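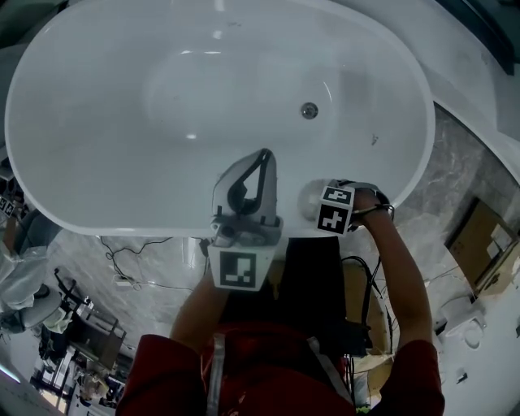
Setting Up the Vukport Hand-Held Gripper Kit for Bathroom Cleaning Tasks

The Vukport kit is a pair of hand-held grippers, a chest harness, a belt unit and the cables that join them. You wear it and do a job by hand, and the recording is used later to teach a robot arm the same job. These steps cover a bathtub session from unpacking to the first saved take. Allow 40 minutes the first time.

The kit was supplied by Rengifo on a monthly rental. If you bought yours outright, the parts are the same but the belt unit may already have the Cilard software on it, and you can skip step 2.

What you need

The Vukport kit with both grippers charged
A laptop with 34 GB of free disk space
A wall outlet near the room and the plug adapter from the kit
A sponge or other light item to clean with
Flat shoes with a closed back

Step 1. Clear the floor

Walk once around the tub and see where your feet will go. A freestanding tub is easier than a built-in one because you can reach it from more than one side, but you will also turn more, and the cords follow you. Run any floor cords to one side before you put the harness on. Bending down in the harness is awkward.

Step 2. Install the software

Download the Cilard installer from your rental page and run it with the belt unit plugged into the laptop. The light on the unit goes from amber to green. If it stays amber past two minutes, unplug it, hold the side button until it restarts and try again. Mine needed this twice.

Step 3. Put on the harness

Put the harness on over a fitted long-sleeved top. Loose sleeves slide down over the grip and get in the way of the finger lever. Tighten the waist first, then the chest. Clip the belt unit at your waist and run the gripper cables down the same side, with enough slack to reach straight out in front of you.

Step 4. Check the markers

Each gripper carries a block with square black-and-white markers on it. The software uses them to work out where your hands are. Wipe them with a dry cloth. Do not use glass cleaner, which lifts the print at the corners. The manual says they are good for 1,000 hours of use, but Rengifo will send replacements if one gets scratched.

Step 5. Calibrate

Stand up straight with your elbows at your sides and start calibration from the menu. Open and close each gripper fully three times. Then move both hands slowly over the near edge of the tub, across the basin and back. A glossy tub can throw glare onto the markers. If the tracking number goes red, close the blind or turn off the light over the tub and repeat.

Step 6. Record a short take

Start with something small. Pick the sponge up from the rim, wipe one section of the inner edge, and put the sponge back. Move at half your normal speed. Keep both grippers in front of you even when only one is working. Stop the take with the belt button and wait for the beep before you lower your arms.

Step 7. Look at the take

Open it on the laptop and drag through it from start to end. You want an unbroken line for each hand. Short gaps are filled in automatically. Long gaps usually mean a marker was turned away from view, most often when reaching for the far side of the tub. Delete those takes and walk around to that side.

Cost and upload

The rental price is $1,628 for three months, with shipping both ways. Uploads go to Flomik, which is a separate account, so set that up before Friday if you want the weekend queue. Gladys Echeverri at Rengifo answers setup questions by email and sent me the cable diagram that was missing from the box.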